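Knitters wanted for the Torvik winter pattern book (paid test knitting!)
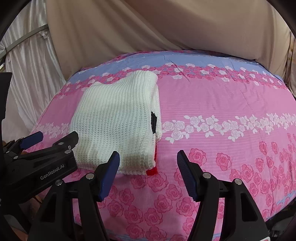 Thick rib in cream, with a bit of black and red showing at the side.

Hi! I run a tiny knitting pattern shop out of my spare room in Avville, and I'm looking for test knitters for my next book. It's called Torvik and it's all heavy winter stuff — sweaters, a couple of vests, one very long scarf that got out of hand.

I'd love to hear from you if you can knit in the round, read a color chart and finish an adult sweater by the end of August. You don't need to be fast (I'm not!) but you do need to be picky. If row 78 makes no sense, I want a grumpy email about row 78.

I mail you the yarn, you knit one piece in your own size, and you send me your notes plus your final measurements. You keep the sweater. Pay is $87 for a vest or scarf and more for the sweaters, depending on size. I pay when your notes come in, even if you found a mistake that means I have to rewrite half the thing.

I especially need people for the two biggest sizes and for the kids' sizes. Left-handed knitters, please write too — my last book, Hesport, had a cable section that drove lefties up the wall and I'd like to do better.

To apply, use the contact form on my shop page and put "Torvik tester" in the subject line. Tell me your size, what you've knitted lately and which yarns make you itch. Photos of finished things are great, messy ones included. I answer in the evenings, usually after 8, with tea.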